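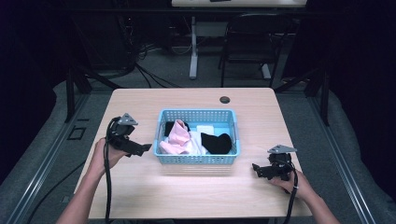

Hand-held gripper comparison: frequently asked questions

Last updated in June. Maintained by Mekdes Ambaye and Maeve Nic Giolla.

Which grippers are being compared?

Two models, the Brollen and the Paju. Both are two-handed sets, one gripper for each hand, and both are wired. The operator squeezes the handle and the jaws close. The Brollen has a longer jaw stroke and a heavier body. The Paju is lighter and has a shorter handle.

We are not comparing the arms. The arm is the same for every playback run.

What is the test task?

Cloth handling, mostly small laundry in a plastic basket. The operator picks up an item, moves it and lets go. Some sessions ask for items to be taken out of the basket, some for items to be put in, and some for the pile to be rearranged where it is. The task card says which.

We picked cloth after a first round with wooden blocks and cups, where the two models came out so close that the numbers were no use to anyone. With socks the gap showed up on the first afternoon.

How many trials are in the current results?

3194 across both models. Of these, 636 were done with the second set of finger pads and are listed in their own table. Please don't add the two tables together. The pads change the grip on thin fabric enough that a combined figure doesn't mean much.

How long is a session?

50 trials, then a break. Most operators need less than an hour. If your hands get sore before the end, stop and write down the trial number you reached. A short session still counts.

Do I need to have used a gripper before?

No. New operators get a practice block that is not scored. Most people are comfortable with opening and closing after a few minutes. Judging depth takes longer, and you will probably bump the basket a few times at first.

How should I hold them?

Keep your wrist straight and let the table take your forearm when you are waiting. Hold both grippers for the whole trial, even when only one is doing the work. Putting one down in the middle of a trial resets its position and the trial has to be thrown out.

Should I use one gripper or both on the same item?

Either, unless the task card says otherwise. For a sock, one is usually enough. For a shirt or anything else that spreads out when lifted, it helps to pinch with one side first and bring the other in once you have a free edge to aim at. 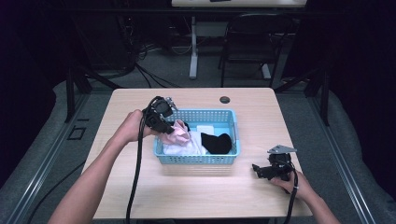

The left gripper pinching the pink garment at the edge of the basket, with the right gripper held low by the corner of the table.

What counts as a failed grasp?

A grasp fails if the item drops before it reaches the target, or if the jaws close and come up with nothing. Picking up two items at once is logged as a "double" and is neither a pass nor a fail. Catching the basket in the jaws along with the cloth is a fail. So is dragging the basket with the item, if the basket moves by more than its own rim.

If you drop something and get it on a second try, log the first try as a fail and the second as a retry.

Why does the basket have holes in the sides?

It was the basket we had when the blocks were retired. The holes do matter a little. Finger tips can catch in them if you come in low along the side wall, more so with the Brollen, whose tips are narrower. We considered a solid tub and decided to keep the basket so that the older trials would still be comparable.

What are the metal plates on top for?

They are mounting plates. Trackers and small cameras can be bolted to them. A bare plate adds a bit of weight high up, and some operators notice the gripper wanting to roll outward. Both models are tested with the plates on, including sessions where nothing is mounted.

Can the cables be moved out of the way?

Let them hang over the front edge of the table. Don't loop them around your wrist or tape them to your sleeve. If a cable pulls on the gripper when you reach for the far side of the basket, ask for more slack before you start the block. Cable drag was the most common complaint about the Paju, and a good part of it went away when we moved the plug point.

Which controller do the sets use?

Both go through a Skultgate box, firmware branch 2. Earlier sessions with the Paju used its own controller, and those are left out of the tables. The jaw position came through late on that controller by an amount that changed from day to day, and we could not correct for it afterward.

What software records the trials?

Tenelora. It starts a recording when both jaws are fully open and stops when you press the pedal. If you forget the pedal, it keeps going, and somebody has to trim the file by hand. Please press the pedal.

The jaw reading doesn't go to zero when I close the gripper. Is it broken?

Probably not. Zero is set with bare fingers. With the thicker pads on, the reading stops a little above zero. Run the zero step again after any pad change, and write the pad set on the session sheet. If the reading drifts while the gripper is sitting still, unplug it and tell Maeve.

Which model is better?

It depends on the item. The Paju does better on socks and other small pieces, and people tire less with it. The Brollen holds on to thick or bunched fabric more reliably and does better at getting hold of the bottom item in a pile. On flat, folded cloth they are about equal, and neither is good. Sliding one finger under a fold works about as often as it doesn't.

Operators were also asked which they would choose for a full day. Most said the Paju. Mekdes still prefers the Brollen.

Do results with the hand-held grippers carry over to the arm?

Partly. The order of the two models has stayed the same in every playback batch so far, but the pass rates are lower on the arm for both. A person feels the cloth slip and corrects for it. The arm as it is set up now does not. We will put the playback figures on this page when the batch with the second pad set is finished.

Can I bring my own items to test?

Yes, if they are clean and you can leave them with us until the series ends. No zippers, no hooks and nothing with a drawstring. Knitwear is welcome, and we are short of it. Loose knits do snag on the finger bolts, so don't bring anything you would mind having pulled.

Can I get the raw recordings?

Trial sheets and jaw readings can be shared on request. Video is held back until each operator has agreed to it. Write to Mekdes with the session numbers you want, and say whether you need both models or only one.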